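縫合トレーニング機材 総合スレ 【手術支援ロボット・練習サービス】

1 名前:縫い目フェチ
Fondiaの縫合練習プランを申し込んで使ってみたので感想を書きます! 遠隔卓はGosteck、記録の閲覧ソフトはAkpanという組み合わせ。自分は臨床工学技士で、術者ではないです。予約枠の80分があっという間でした。
何がいいって、自分の操作を別々の視点から見返せるところ。左の持針器で針をほぼ垂直に立てて、先が組織に入っているところがこんなに寄って見られるんです。右の把持鉗子の、内側の細かい格子目まで見える!
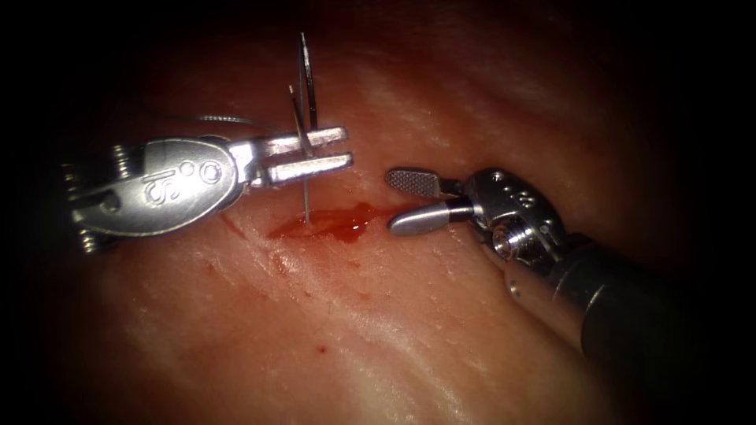

月額プランだけでも記録の保存はできますか?
保存は月額プランに含まれていて、100件まで残せます。それを超えると古い順に消えるので、残したいものは自分で書き出しておく必要があります。

(↑受付窓口とのやりとりをそのまま貼りました。同じことを聞きたい人がいそうなので)

2 名前:かもめ三等
レポ乙です。前スレから気になってたやつだ。
ただ、鉗子の格子目が見えて練習の何になるの、とは思う。上達に必要なのは回数でしょう。うちは乾いたパッドに717針縫わせてから次に進ませてます。

3 名前:縫い目フェチ
>>2
回数は同意です! でも自分は、針をつかむ位置が毎回ばらばらなことに見返してはじめて気づいたんですよ。先端寄りで持ったり根元で持ったり。操作中は針先しか見てなかった……。

4 名前:prultot_no_hito
Prultotvilleの研修所で2月に触りました。卓の反応は素直で、手首の返しが気持ちいい。ただしAkpanの閲覧ソフトは起動が遅い。コーヒーを淹れて戻ってもまだ読み込み中。そこだけ星ひとつ減らしたい。

5 名前:かもめ三等
>>4
起動が遅いのは致命的では。見返しが売りなんでしょ?

6 名前:prultot_no_hito
>>5
一度立ち上がれば速いですよ。コマ送りもひっかからない。朝つけたら夜までつけっぱなしにすれば済む話かと。

7 名前:縫い目フェチ
起動の遅さは自分も認めます(笑)
で、個人的にいちばん推したいのが手元寄りの視点。右上から来る器具の手首の曲がりと、下から来る把持側の先端との距離がつかめるんです。左側に結び目が三つ並んでるのも見えるので、間隔のチェックにも使えます。糸がどっちに引かれてるかも追えて楽しい!
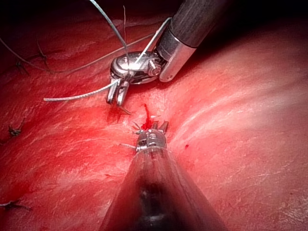
料金・契約の話題

8 名前:はりねずみ教官
横から失礼。施設で契約を検討中です。見積もりだと初期設定費が3,221ユーロで、月額は別。ドイツ語圏の窓口はLeonie Reuterさんという方で、メールの返事は早かったです。消耗品が込みかどうかだけ、まだはっきりしません。

9 名前:かもめ三等
>>8
針と糸は別だと聞いた。そこを足したら乾いたパッド派の圧勝では?

10 名前:はりねずみ教官
>>9
費用だけならそうです。ただ、パッドでは血で視野が悪くなったときの針さばきを教えにくいんですよね。うちは指導医が3人いて、全員言うことが違うので、同じ画を見ながら話せるだけでも助かります。

11 名前:かもめ三等
指導医の意見が割れるのは機材の問題じゃない気もするけど、まあわかる。無料体験があるなら一度やってみます。期待はしてない。

12 名前:縫い目フェチ
>>11
ぜひ! 体験枠は月初に開きます。体験でも見返し機能は制限なしでした。
最後にもう一枚。切開の左寄りに一針、結び目は切開のすぐ下です。自分の課題は糸の取り回しで、編み糸の輪がこれだけ大きく広がると、次に針を運ぶときの通り道に迷います。うまい人、余った糸はどこに逃がしてますか?

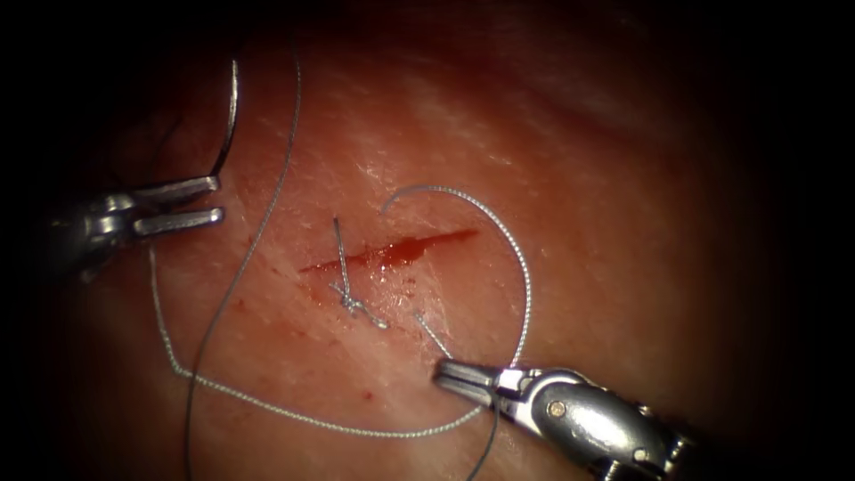 一針完了、白い編み糸の輪が切開の右端を回り込んでいるところ

13 名前:prultot_no_hito
>>12
自分は右手で少しずつ手繰って、針の進む向きと反対側に置いてます。一気に引くとよじれる。あと、結んだあとの切り端は短めが好み。

14 名前:はりねずみ教官
>>12
輪が広いこと自体は悪くないと私は教えています。小さくまとめようとして糸に糸をくぐらせるほうが、あとで面倒になります。

15 名前:縫い目フェチ
お二人ともありがとうございます! 見事に意見が分かれたので次の枠で両方試します。消耗品の件も窓口に聞いてみますね。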